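In defence of the button

Posted 2023-04-18 by Debashish Navaratnam

My new cooker has no knobs. It has a sheet of black glass and a set of grey symbols that appear when it feels it has been touched correctly. To turn down a pan of lentils I have to wake the glass, choose the ring, slide a finger along a line and wait for the beep that means I've been understood. If the lentils boil over first, the glass gets wet, takes this as an instruction and switches on the timer.

I paid extra for it. The man at Siriwardena's, where we've bought our white goods for years, told me knobs were on the way out. He said it kindly, as you would about a relative.

I'd like to put in a word for the button. I mean the proper sort, which goes down when you push it and comes back when you stop. You can find it in the dark. You can press it with an elbow, or in gloves, or with a baby on your hip. It has one job and it doesn't need an update.
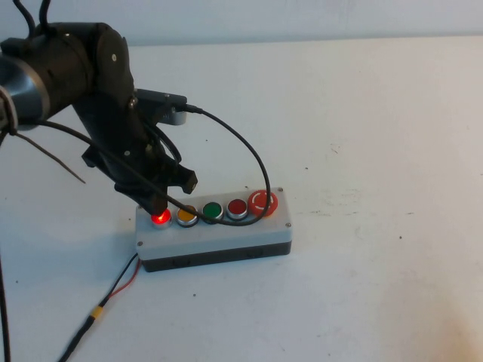
The leftmost button, pressed and glowing red.

My father's car, a Skument estate the colour of weak tea, had a heater you worked by shoving a lever. I could do it from the back seat with my foot, and frequently did. The car I drive now keeps its heating on page two of a screen, behind the radio, and the handbook devotes 43 pages to that screen. I read them in January in a lay-by, with my coat on. There is a voice control as well. I asked it for warm feet and it offered me directions to a shoe shop.

People who like touchscreens say they're cleaner, and I grant that a knob does collect a certain amount of gravy. They also say that screens can be changed later, so that the maker can improve things once you've got the machine home. This is quite true and it's exactly what worries me. Our washing machine, an Undelis, improved itself one night and moved the 30 degree wash to a menu called Care. The 40 was left where it was, presumably for people who don't. 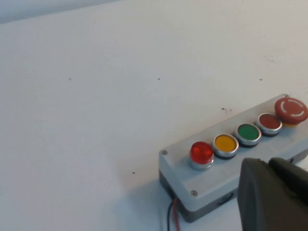 What I resent most is having to look. I used to turn the bedside radio off with an arm flung out from under the duvet, and I was asleep again before the arm got back. The replacement, a Skivura, wants me to sit up, find my glasses and swipe. By then I'm awake and may as well hear the farming news.

I know how this sounds. My grandmother distrusted the electric kettle until the end of her life, and we all laughed at her, and she made better tea than any of us. I have no quarrel with a screen that shows me a map or a film. I just don't see why a toaster needs one. Bread goes down, toast comes up, and the whole conversation used to be held through a single lever.

The cooker has a ten-year guarantee, so we'll be seeing a good deal of each other. In the meantime I've bought a camping stove for the lentils. It has a knob.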